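The hard part of putting a spanner back

Workshops lose time to small things. At Cakcombe, a repair and refurbishment site for pumps and gearboxes, the small thing was hand tools. They left the rack in the morning and spent the rest of the shift on benches, trolleys and window sills. The site's owner, Handamex, had already paid for a robot arm to move castings. In March it asked a software firm called Baert whether the same sort of arm could fetch a tool when a fitter wanted one, and put it away afterwards.

Baert said yes to the fetching. The putting away took longer.

The arm itself is ordinary, and most of the money went on the code that tells it what to do. Baert calls its package Trastia. It has three main parts: one that finds tools from camera images, one that plans the movement of the arm, and one that takes over for the last stretch, when the fingers are close to the tool and small errors start to matter.

Finding the tools sounds like the simple bit. Software that recognises a pair of pliers on a plain bench has been around for years. A rack is less kind to it. Tools stand close together, holders cover part of each one, and polished steel shows the camera a bright patch where there ought to be an edge. The first version of Trastia was trained on pictures of tools laid flat on a bench, and when it was pointed at the rack it kept splitting one spanner into two objects, a bright one and a dark one.

Baert threw that version away and collected 3319 new images, all taken from the wrist camera during slow approaches to the rack. Each was marked by hand with the outline of the tool and the part of it that the fingers were allowed to touch. The second label turned out to be the useful one. A gripper has no need to know the exact shape of a spanner's jaw. It needs a stretch of handle with room on both sides.
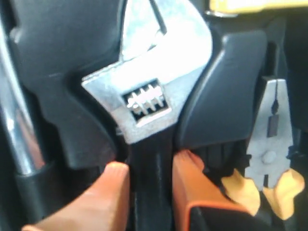
Orange gripper fingers on either side of an adjustable wrench's black handle, with pliers in the slot to the right.

Room is what the planner worries about. Before each grasp it works out a path for the fingers as well as for the arm, and checks both against a stored model of the rack. The model is never quite right. Plastic holders flex, and racks get nudged by people walking past. So the planner only brings the gripper to a waiting point 69 millimetres short of the handle. From there it stops trusting the model.

The last stretch is run by a control loop that compares each new camera image with where the handle ought to be and corrects the wrist as it goes. It runs 100 times a second, although the camera is slower than that and the loop has to fill the gaps from the joint readings. If the handle drifts out of view, or the fingers meet resistance before they should, the arm backs out along the path it came in on and tries again from the waiting point. After a second failure it stops and puts a message on the fitter's screen.

Bright light caused more trouble than anything else in testing. A chrome head under a ceiling lamp can wash out completely, and automatic exposure made it worse by changing brightness halfway through an approach. The fix was dull. Trastia now locks the exposure at the waiting point and sets it for the handle, leaving the head as bright as it likes. The outline finder was retrained to ignore it.

Returning a tool is a different job again. When the arm takes a tool out, the slot holds it in a known position. When a fitter hands one back, it can be at any angle in the fingers. Trastia turns the tool in front of a second camera fixed beside the rack, estimates how it is sitting, and then plans a slow downward move into the slot. If the estimate is poor, the arm lays the tool on a tray and picks it up again from a better angle. This adds 9 seconds, and the fitters have noticed. Some of them still walk over and put the tool back themselves.

Adjustable tools bring their own nuisance. A wrench opened wide has a different outline from one that is nearly closed, and it may not pass the holders on the way in. Trastia measures the width of the head during the turn and refuses to insert anything too wide. Baert considered having the arm turn the screw to close the jaws and decided against it. The message on the screen asks the fitter to do it.

Handamex has kept the system on one rack for now. Its maintenance staff can add a new tool without calling Baert, by placing it in an empty slot and guiding the arm through several approaches by hand while the camera records. The labelling tool suggests an outline and a grasp area, and the operator drags the edges until they fit. Long thin screwdrivers go in easily. Anything with a loose or swinging part still has to be sent to Baert, and the feeler gauges have been left in their drawer.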